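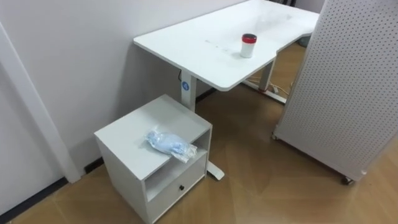 Small home office: white desk, little white side cabinet, and a bag that never gets thrown out. How do you all handle this?

Posted by Vimala Kurup
Home Organizing > Desks and Workspaces

Hi all, long-time reader, first time asking anything. I moved my desk into the spare room in March and for a while I was so proud of it. White sit-stand desk, plain white wall, wood floor, and one of those little cube cabinets next to it with an open shelf on top and a drawer underneath with a round black knob. I kept it really bare on purpose because my last desk was a disaster.

Well, the desktop has stayed pretty clear (one cup with a lid, that's it, and I'm kind of smug about that). The trouble is everything else. The top of the cabinet has turned into a landing pad. Whatever I have in my hand when I walk in goes there, and it's nearly always some crinkly plastic bag with a few of something left in it. Light blue stuff, usually. Disposable masks, gloves, that kind of thing. I don't want to toss it if it's still good, but it isn't nice to look at, and it slides around when I bump the cabinet.

So three things I'd love opinions on:

Where do you keep half-used packs like that? The open shelf is completely free and I never put anything in it, which my sister says is ridiculous.

Do you keep a trash can by the desk, and how big? I had a tiny one and it was full by Thursday every single week.

And what gets faint smudges off a white desktop? Mine wipes clean when I'm standing right over it, then I sit down and there they are again in the light from the window. Also I have a nest of white cables on the floor by the back foot of the desk and I've been pretending not to see it.

I don't want to spend a lot. Thanks in advance!!

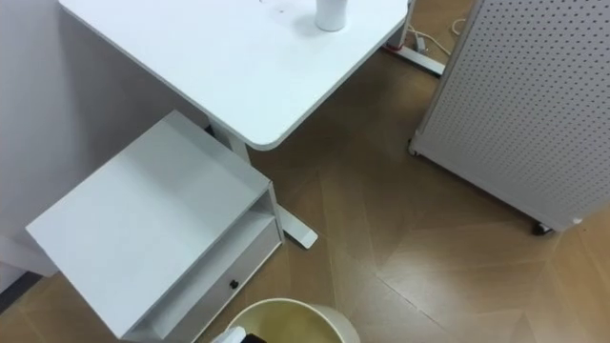
Oh, and I forgot to say, I rent, so I can't drill into the wall and I'd like to avoid sticking anything to it either. The underside of the desk is fair game, I bought it myself.

Mariama Korletey
Member, 3,271 posts

Hi Vimala, welcome! Your sister is right, sorry :) Use the shelf!

I had the same cabinet-top problem for years and what finally worked for me was giving the landing pad a rule. Nothing in plastic stays on top overnight. Before I shut the door I pick up whatever's there and it goes one of two ways, into the drawer or into the bucket. It takes me maybe a minute, and some nights I grumble the whole way through it.

For masks and gloves, I'd get them out of the store bag altogether. The bag is what makes it look messy. Mine are in an old lidded lunch container in the drawer, masks stacked flat with the loops all tucked the same way, gloves in a zip bag beside them. If the pack has been open on a shelf for ages and you don't remember when you bought it, let it go. I hung on to a stack for so long that the elastic snapped on the first one I tried, and the second one, and then I gave up and threw out the lot.

As for the trash can, skip the tiny ones. I quit buying "office" wastebaskets and went over to a plain bucket. It's deeper, it doesn't tip when you drop something in from your chair, and you can carry it around the room with you when you do a clear-out, which I think is the best part. Hold it right up next to the surface and put things straight in. You don't get that pile on the floor that you swear you'll pick up later.

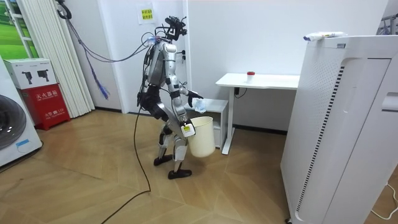
Bucket held up close, blue plastic at the rim.

Cream or white looks nice in a white room, and if it's a smooth one you can rinse it in the tub. No liner needed if it's all dry stuff like wrappers and paper. I do line mine when I've got a cold, for obvious reasons.

Smudges: a damp microfiber cloth with one drop of dish soap, then a second cloth that's only damp with water, then dry it. The drying is the part I used to skip and then I'd wonder why I had streaks. Please don't use the scrubby side of a sponge on it. I did that to a white table I loved and there's a dull patch on it to this day that only I can see, but boy do I see it.

Omid Soltani
Member, 30 posts

get a bigger trash can

Shobha Shetty
Member, 200 posts

Mostly agree with Mariama, but I'd go a different way on the drawer. I find that if I have to open something, I won't do it when I'm tired, so the open shelf is where I'd put the everyday stuff. Get a shallow bin that fits the opening (measure the inside, I always measure the outside and then have to drive back to the store) and drop the whole pack in, bag and all. With a bin that has solid sides you can't see the plastic anyway. The drawer can be for things you reach for once a month, like spare batteries or the good scissors.

My other trick is to put one thing on top of the cabinet that you like. A plant, a little lamp, whatever. I've got a ceramic dish from my aunt Sumathi on mine. Once there's something there on purpose, it feels rude to dump a bag on it. 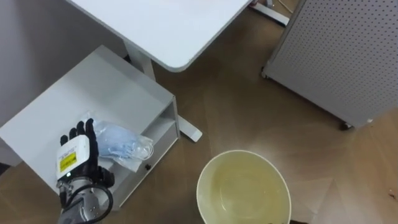 If you do decide to keep a pack on top for now, at least fold the loose flap of plastic under and push it back toward the wall so it isn't hanging over the front. Mine used to droop down over the shelf opening and I'd catch it with my sleeve every time I reached in.

Cables: you want a tray that clamps under the desk, no drilling. Leave plenty of slack since yours goes up and down. I got mine too tight and the first time I raised the desk it pulled my lamp plug out of the strip. Raise it all the way up, then do your ties, then lower it and check nothing is dragging. For the ones that have to be on the floor, a fabric sleeve works and it peels right off when you move out.

Vimala Kurup

Thank you both (and Omid, ha, fair)! I'm going to try the bin on the shelf first because I know myself and the drawer won't happen. Already have a bucket in the laundry closet that I can steal for this. Shobha, does the clamp tray leave marks on the underside? And how thick a desktop will it fit? Mine's rounded at the edges and I'm a bit worried it'll slip.

Shobha Shetty

No marks on mine, it has little rubber pads. Clamp it along the back edge if you can, on the straightest part. I'd check the thickness on the package before you buy, they vary a lot.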